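From: Sandro Bianchini
To: the Molano listeners' list
Date: December 26, 2025
Subject: Re: Which live version to start with?

Hello all,

I hope everyone had a good day yesterday and that those of you who were given records were given the right ones. I've been meaning to answer the message below since it came through last week, and now the house is quiet and the leftovers are put away, so I'm going to answer it properly, which as the older hands here will know means at some length!

> I've only been listening to Fekis since the spring and I've got
> the studio albums more or less straight in my head now. What I
> can't work out is the live material. My brother says I should
> start with the Dizon double and ignore the rest, but somebody at
> work swears by the old Nadedix cassette and says the Dizon one
> was tidied up afterwards. Is there a version of "Long Harbour"
> that most people agree on? And is it worth paying silly money
> for the cassette?

First of all, welcome, and what a lovely stage to be at. I'd give a good deal to hear "Long Harbour" for the first time again.

Your brother and your colleague are both right, I'm afraid. The Dizon double is the better recording by a long way. You can hear the bass as a separate instrument, you can hear the second guitar doing that climbing figure behind the last verse, and the singing is strong all through. It was also certainly tidied up. The applause after the third song is the same applause as after the sixth (listen for the man with the cough) and I've always thought the vocal on the ballad was done again in the studio. None of that stops me playing it most weekends.

The Nadedix cassette is another animal. It was made in a hall that held 2,000 on a good night, by somebody standing rather too close to the left-hand speakers, and the first two songs are mostly cymbals. But then whoever it was must have moved, and from there on it's the band as I remember them: too fast, a bit ragged, and enjoying themselves enormously. "Long Harbour" goes on for 9 minutes. The solo starts in the wrong place, the drummer carries on as though he'd meant it, and they get home together by the skin of their teeth. I've heard seven other versions and that's the one I'd save from a fire.

So is there one that most people agree on? No, and you'll have started an argument by asking, for which I thank you. If you pressed me I'd say play the Dizon first, loud, with the lights down, so you know how the song is supposed to go, and then find the cassette and hear what they did to it when they were let off the lead.

As to silly money, please don't. The cassettes that come up for sale are nearly always copies of copies, and the hiss on some of them is dreadful. I have a decent early copy which I had transferred a few years ago, and I'm very happy to bring it along in January for anyone who wants to sit and listen. I'd want to check the speed first, as I have a nagging feeling the transfer runs a shade sharp. If anybody on the list has a good ear and a piano in tune, I'd be grateful for a second opinion. I've been trying to play along on my acoustic and I end up retuning every time, though that could just as well be my guitar, which has never liked the cold. 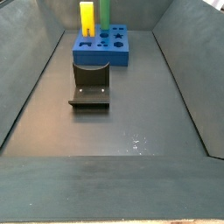
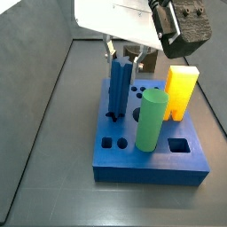 One more thing on the Dizon set, while I think of it. There were two pressings, and on the later one the encore is faded out before the end, presumably to make it fit on the side. You lose the part where the singer thanks the crew and the whole place sings the chorus back without the band, and it's one of the loveliest things on the record. The early pressing has the running order printed on the inner sleeve, and the later one has it on the back of the cover. Do ask to see the sleeve before you part with any cash, even if the seller seems to know what he's talking about.

And to whoever asked last month about the words to the second verse of "Tin Lantern", I still hear "carry me over", my wife hears "Mary was sober", and we've agreed to stop discussing it at meals. If you have the lyric sheet, put us out of our misery.

Let me know about January, and if you do come, bring the studio albums with you, as I'd love to hear which ones you've taken to.

All the very best to everybody,

Sandro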